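**Cell 2 notebook, August. Saturday session, started 9:40.**

Task: cookie-stack pick and place, Medve follower arm, teleop from the leader. Mariann Major driving, me on logging. Goal for the day was to get the stack set to 100 usable episodes so Teodoro can start a training run on Monday's slot. We had 62 at the start.

### Setup

- Leader/follower gain scaling left at the Thursday values.
- Gripper force limit 6 N. Anything above that and the top and bottom discs start shedding.
- Wrist stream and overhead stream both recorded. Overhead exposure locked by hand. Auto was hunting every time the arm crossed the lamp.
- Wrist stream recorded at 480 lines. The full-size stream drops frames when both are on the same hub. Still need a second hub.
- Reset: stack goes back by hand inside the taped square, yaw arbitrary.

### Kinesthetic vs. remote

First hour went to trying hand guiding again, at Teodoro Barroso's request. Gravity comp on, operator holds the forearm and walks the gripper in. Approach paths come out smoother than teleop, but the operator's hand ends up in the overhead view for most of the episode, and the finger command has to come from the foot pedal, which lags. Mariann closed early twice and late once in the first batch. Kept those files under `hand_guided/` and did not merge them into the main set.

Switched to the leader arm at 10:50 and stayed on it for the rest of the day.

### Teleop notes

Leader backlash in joint 4 is worse than last week. It shows up as a small sideways hunt in the last couple of centimeters. Mariann compensates by coming in slightly high and settling, so the policy will probably learn to settle too. I would accept that. Retightening the coupling in the middle of a set would change the feel, so it waits until this set is closed.

Latency measured with the blink test, leader to follower, before and after lunch. No drift worth logging.

Agreed labels for the session:

| label | meaning |
|---|---|
| A | straight in, one close, clean lift |
| B | one correction before close |
| C | regrasp, stack survives |
| X | stack sheds or falls, discard |

B episodes stay in. The early Palent set was all A and the policy had no idea what to do when it arrived off center. C episodes stay in but get tagged so they can be weighted down later.

### Grasp height

Main open question. The stack edges are uneven, so contact depends on which discs the fingers meet. Gripping high puts the force on the wider discs and leaves the narrow end unsupported. Gripping low is steadier on lift but the fingers have less to close on.

Mariann's rule for the afternoon: open wide, line the ribbed pads up with the discs she intends to hold, pause, then close in one motion. The pause matters for us because the segmenter uses the velocity dip to mark the end of approach. Without it we were hand-marking boundaries in the Memoline viewer.

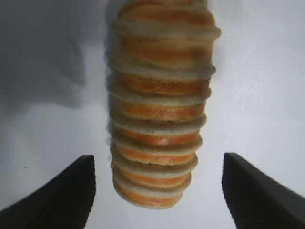
With the pause in place the segmenter got the approach boundary right on every A episode I checked. On B episodes it sometimes marks the correction as the end of approach. Raising the minimum dwell should fix most of those. I have not tried it on the old files.

Lighting: soft shadow on the background in the wrist view. It moves with the arm, so I left it in. Masking it would only hide something the policy will see at run time anyway.

### End of day

- Main set closed at 100, all teleop.
- Frame check on the last episode: 1,012 wrist frames, same count overhead, timestamps line up.
- X episodes kept in the discard folder with notes. Do not delete, Teodoro wants them for the failure detector.
- Copied to the Zaltport drive, checksums match.

### To do

- [ ] Second USB hub
- [ ] Joint 4 coupling, now that the set is closed
- [ ] Rerun segmenter with longer dwell, compare on B
- [ ] Decide whether hand-guided files are worth a separate small run (Teodoro)
- [ ] Replace tape square, corner lifting
- [ ] Ask Mariann to write down the pause length she was aiming for; my estimate from the plots varies too much to use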